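Cable routing: contact-only slip estimate vs overhead tracking

fret_nine
Posted Wednesday, 9:14 am

Posting results from the clip routing runs, as promised in the April thread. Task is unchanged: follow the cable from a fixed start, seat it in the first clip, keep tension, seat it in the second. We ran 480 trials, split evenly between the overhead tracker and the contact-only slip estimate from the Jurura code. Same arm, same board, same start pose. Clip spacing was changed every 48 trials.

Contact-only seated both clips more often, by 7 points. Nearly all of that gap comes from the second clip. The overhead tracker loses the centreline when the wrist passes over it, and the controller then works from a stale estimate for the rest of the move.
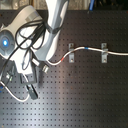
Slip is computed per control step from finger displacement and the change in shear, then integrated to give cable length paid out. Error grows with distance, so we reset it at each clip. The coloured tape is for scoring only. Neither policy has access to it.

Logs are on the Milisby share under routing_v2.

orrery
Posted 9:52 am

How is the reset triggered? If it comes from a known clip position then the contact-only condition isn't contact-only. It has a map of the board and the tracker doesn't.

fret_nine
Posted 10:05 am

Both conditions get the clip positions. The reset fires on a force threshold along the pull direction. I should have put that in the first post.

tolerance_stack
Posted 10:31 am

I don't buy the comparison. Tape changes the surface. A finger sliding over a band will see a jump in friction, and your estimator is built on shear. You may not be feeding it the colour, but you could be feeding it a landmark. At minimum rerun one block with bare cable.

fret_nine
Posted 10:48 am

The tape is thin and I see no step in the shear trace at the bands. I can plot it.

tolerance_stack
Posted 10:55 am

Plot it, but a plot of averaged trials will hide it. The bands won't line up in time from one trial to the next. Index by cable length, then average.

kw_bench
Posted 11:40 am

Agree with tolerance_stack on the tape, disagree on how much it matters. We did the same thing on the Ument rig with printed marks in place of tape and the ranking of the methods didn't change. The spread got worse, if anything.

What would worry me more is cable stiffness. One cable type tells you very little. A soft silicone lead sags between clips and the paid-out length stops matching the path length. Have you tried the Sầm model for the sag term?

fret_nine
Posted 12:20 pm

Tried it on 2 cables offline. It helps on the softer one and does nothing on the stiffer one. It isn't in the numbers above.

orrery
Posted 12:37 pm

Then please report the trials by clip spacing as well. Sag should show up at the wide settings first. If the 7 points shrink there, the headline number is an average over two different effects.

fret_nine
Posted 1:16 pm

Fair. Breakdown by spacing and the length-indexed shear plot will go in the same folder. I'll book the arm for a bare-cable block of 48, scored by hand at the clips.

tolerance_stack
Posted 1:22 pm

Randomize the order this time if you can. Finger pads wear.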